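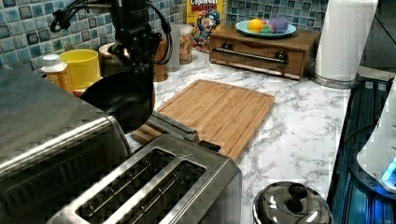 **Kitchen meeting, Ralano House, 2934 Utbridge Avenue**
Thursday, March 19, 2020, 7:15 p.m., in the kitchen, standing up

**Present:** Dede Yakubu (minutes), Mathew, Priya, Colm, Annika
**Absent:** Terrence, who could be heard upstairs being absent

Mathew chaired. He asked that the meeting be kept to half an hour. It was not.

## 1. Minutes of the last meeting

Read out by Dede. Colm objected to the phrase "Colm objected at length." After a discussion it was changed to "Colm objected." Approved.

## 2. Left over from last time

- **Dish towels.** Annika bought six. Four can be located. Carried over.
- **Sink strainer.** Done. General approval. Priya would like it recorded that she did this, and that the old one was disgusting.
- **Label maker.** Still with Terrence. Carried over for the third time.

## 3. The counter

This was meant to be ten minutes of the agenda and became most of it. Everyone in the house is home for lunch now, and a counter that could cope with two people making toast before work can't cope with five of them making something ambitious at noon.

Mathew opened by saying that a counter is a work surface. Colm said it was also the only place to put things. Both positions were noted and the meeting moved along the counter from the window end, item by item, in the manner of an estate sale.

**Cutting board.** The bamboo board keeps its place on the counter and doesn't go back in the cabinet between uses. Agreed, 5–0, the only unanimous vote of the evening. Priya asked whether it has to sit square to the wall. Mathew would prefer it. Annika said she chops at an angle and intends to go on chopping at an angle. No rule was made about angles.

The groove around the edge is for juice. It isn't for storing crumbs until somebody else deals with them. Whoever uses the board empties the groove, wipes both sides and stands the board up to dry. Oil once a month. Colm has volunteered to do the oiling and was asked to use food-safe oil this time.

**Toaster.** Dede proposed replacing the two-slot with a four-slot, on the grounds that there are five of us. Mathew pointed out that a four-slot would also leave somebody waiting. Annika priced a four-slot at Andetti Housewares and it would take a large bite out of the kitchen money (see item 4). Proposal defeated, 3–2. The two-slot stays.

Toaster rules, as agreed:

1. Two slices per turn if there's a line. "I was just going to do two more" is a second turn.
2. Crumb tray gets emptied on Sundays by whoever is on trash.
3. Nothing with cheese on it goes in the slots. Cheese has its own appliance, to the left.
4. No forks. Colm said he unplugs it first. Still no forks.

**The big steel one next to the toaster.** Priya calls it the oven, Mathew calls it the fryer, and the manual is in the drawer that doesn't open. Whatever it is, the top gets hot and isn't a shelf. Mail was mentioned. So was a loaf of bread in its bag, an incident the meeting agreed not to reopen. The vent is to be wiped down on Saturdays. Annika took the first Saturday and asked for it to be remembered when chores are next divided up.

**Lids.** Priya brought up lids in general and the steel one with the black knob in particular, which she feels spends more time on the counter than some of the tenants do in the house. Mathew asked which pan it goes with. Three answers were given with confidence. Lids are to be stored on top of whatever they fit, and anyone who wants to establish what that is may do so in their own time.

**Small things along the tile.** Mathew wanted the back of the counter cleared completely so that the backsplash could be seen. He is fond of the backsplash. Annika said that the blue, gray and white squares hide tomato sauce badly and that the less of them she sees the happier she is. After some back and forth:

- *Glass jar.* Stays. Its contents were discussed for longer than the minute-taker thought possible. Dede filled it and says it's granola. Colm says that granola has clusters and this is cereal. Put to a vote, 2–2, Mathew abstaining as chair. The label will read BREAKFAST, when there's a label maker.
- *Wooden canister.* Stays. Belongs to Annika, who will share what's in it if asked first.
- *Yellow plastic cup.* Claimed by no one, used by everyone. Stays as the house measuring cup, although it has no measurements. Priya's recipes now call for "a yellow."
- *Small white bottle, orange label.* Owner to come forward by Sunday or it goes in the upstairs bathroom cabinet, where small bottles end up anyway.

**Cords.** Mathew again asked that anything with a cord have it tucked behind the appliance and away from the board. Agreed with some sighing. He also brought up the little blue light at the far end of the counter, which he can see from the hall at night and which he finds "watchful." Annika finds it handy when getting water in the dark. The light stays. Mathew may close the kitchen door.

**Wiping down.** The marble pattern hides everything. This was offered as a complaint by Priya and as a selling point by Colm. New practice is to wipe the whole counter after dinner whether or not it looks like it needs it, and to lift things up to do so. Going around the toaster doesn't count. Mathew demonstrated lifting. Soap and water on weekdays, the spray on Sundays, until we find more spray.

## 4. Kitchen money

Dede reported. The jar started the quarter with $300. Spending so far is $215, most of it on coffee, with paper towels coming in a respectable second. That leaves $85 to last until the end of the month.

Colm asked whether the coffee could be a cheaper coffee. The room was quiet for a bit. Colm withdrew the question.

Receipts go in the envelope on the fridge. The back of a receipt isn't a receipt for something else. Annika is owed for the four dish towels and, in principle, the other two.

## 5. Lunch schedule

Trial run, weekdays only:

| Time | Who has the counter |
|---|---|
| 11:30 | Priya, Annika |
| 12:15 | Mathew |
| 12:45 | Colm, Dede |
| 1:30 | Terrence, in his absence |

Mathew has the counter to himself because he makes soup from scratch and narrates it. Anyone wanting only toast may slip in at any time if they are quick and don't start conversations. Calls are not to be taken in the kitchen while the kettle is going. Priya asked what happens if the kettle starts during the call. Take the call elsewhere, or accept it.

We'll see how this goes and change it if it's hopeless.

## 6. Any other business

- Colm would like to start a sourdough. He was asked where it would live. He looked at the counter. He was asked again. Top of the fridge, one jar, and he is responsible for anything that leaves the jar.
- Annika asked that the good knife not be left in the sink. Everyone agreed at once, so it was one of us.
- Priya wondered if the July yard sale is still on. Too early to say. Boxes in the hallway can stay in the hallway, but they can't move in here.
- Terrence came down at 8:20 for a glass of water. He was told he had been assigned 1:30. He said that was fine and asked who had eaten the rest of his hummus. Carried over.

## To do

- **Terrence:** label maker
- **Colm:** board oil (food-safe), sourdough jar
- **Annika:** vent, first Saturday; two missing towels if they can be found
- **Priya:** get the manual drawer open
- **Mathew:** write the toaster rules out neatly and tape them inside the cabinet door
- **Dede:** type this up, pay Annika back

Closed at 8:35. Next meeting in two weeks, same place, and Mathew has asked for chairs.

*D.Y.*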